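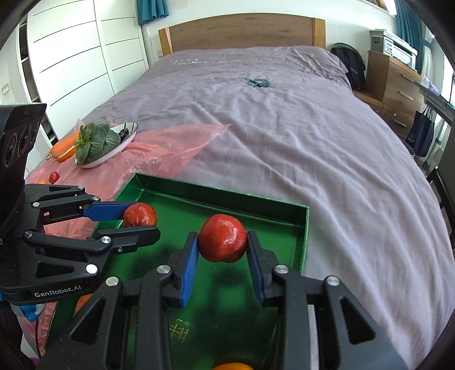
Figure 7. Two-handed fruit transfer into a tray. Right gripper holding, left gripper at the tray end.

7. Slipped or crushed items: clearing a grip fault

Reading time: 5 minutes

This section covers the grip fault on hand-held gripper pairs running Kitby session software. The fault shows as a steady amber light and a short double tone. It means the jaw position and the finger force reading no longer agree. The usual causes are a finger pad that has moved on its jaw, juice or skin left on the pad, or a pivot screw that has worked loose.

During our March trials most faults came up with round, smooth produce. Tomatoes were the worst. The jaws kept closing after contact, the skin split, and the next item slid out of the pads. The recording carried on as normal, so the bad grasps had to be found and removed later.

CAUTION: Keep fingers clear of the linkage while the gripper is powered. The arms can close without warning when a fault is reset.

7.1 Stop the session

1. Lower the item into the tray and open the jaws. Don't drop it.
2. Press Pause in Kitby. Wait for the light to stop flashing.
3. Switch off both grippers, even if only one has faulted.
4. Throw out any split fruit and wipe down the tray.

7.2 Check the pads and linkage

1. Look at each blue finger pad from the side. It should sit flat on the jaw along its full length.
2. Clean the textured face with a damp cloth. Do not use solvent. Let it dry for 5 minutes.
3. Open and close the jaws by hand. Both arms should travel evenly. If one lags, tighten the pivot screws with the Virk driver until the play is gone, then stop.
4. Replace the pads if the texture has worn smooth, or at 2,000 grasps, whichever comes first.

NOTE: Change pads in pairs. A new pad facing a worn one will pull the item to one side and bring the fault back.

7.3 Reset and test

1. Switch on the left gripper, then the right.
2. Select Tools > Zero Force with the jaws open and nothing between them.
3. Pick up the Plomau foam test ball and hold it just clear of the tray floor. The reading should settle and stay there.
4. Repeat with a firm vegetable before going back to soft fruit.
5. Press Resume. Mark the last grasp before the fault as Rejected.

If the fault returns within 100 grasps, take the gripper out of service and tag it. Don't raise the force limit to get through a session. Record the fault in the Jika log with the item being held, and send a copy to Sharon Sang in technical support.

Related sections
Fitting new finger pads
Setting force limits for soft produce
Working on beds and other soft surfaces
Rejecting and re-recording grasps

Kitby Support | Contact us | Back to top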